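Clearing a Shared Table Before Snack Time
Kitchen and Workroom Tips by Loukia Manolakis

A table that gets used for work in the morning and food in the afternoon collects a bit of both. Ours at Hollau has had glue, screws, tea and fruit on it in the same hour. These are the habits that have kept it usable.

Sharp things first

Slide the blade all the way into a utility knife before you put it down, and put it down away from the food. A knife with a bright handle is easier to spot among papers. When people start eating, it goes in the drawer. Never cut fruit with the workroom knife, even with a new blade in it. Keep a paring knife with the plates.

Cords

A mouse cord left across the table will catch a cup sooner or later. Loop the cord loosely and push the mouse to the far side. Don't wind it tight around the mouse, as this wears out the cord where it goes in.

The kettle

Stand a metal kettle well back from the edge people sit at, with the spout turned away from them. Wipe the outside with a damp cloth and dry it right away so it doesn't spot. For scale inside, boil equal parts white vinegar and water, leave it until cool, and rinse 2 times.

Fruit on the table

Wash apples when you are going to eat them, not when you bring them home. Dry them with a clean towel. Pick an apple up by its sides, without squeezing, and set it down gently. A dropped apple bruises under the skin and should be eaten first. Give each one a saucer if the tabletop has been used for work.

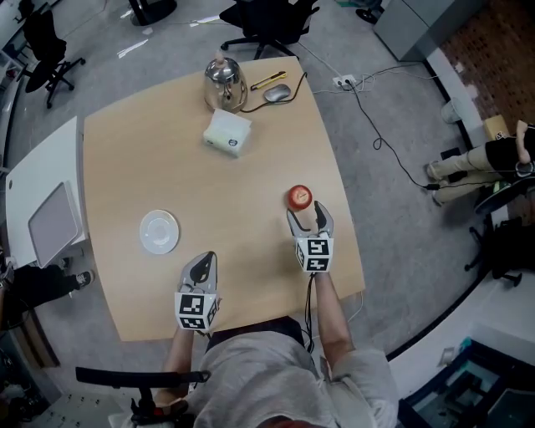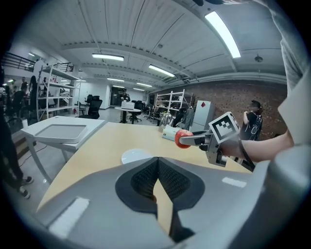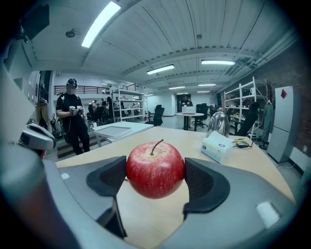
Light wood and a red apple, or in the first perhaps a red ball, with the kettle kept toward the back in the first and third.

Wiping down a wooden top

1. Take everything off, including the things you think are clean underneath.
2. Brush crumbs and dust into your hand or a dustpan.
3. Wipe with a wrung-out cloth and a drop of dish soap. Go with the grain.
4. Wipe again with plain water, then dry with a towel.

Rings from hot cups will sometimes lift if you rub in a little plain mayonnaise and leave it for an hour. Try a hidden spot first. Teodoro Zabala prefers furniture wax, which also works but smells for a day.

What goes back

Tissues, saucers and the kettle can live on the table. Tools go back on the shelves. We do a full clear-out every Thursday at 4, and anything left without a name on it goes in the box by the door until June.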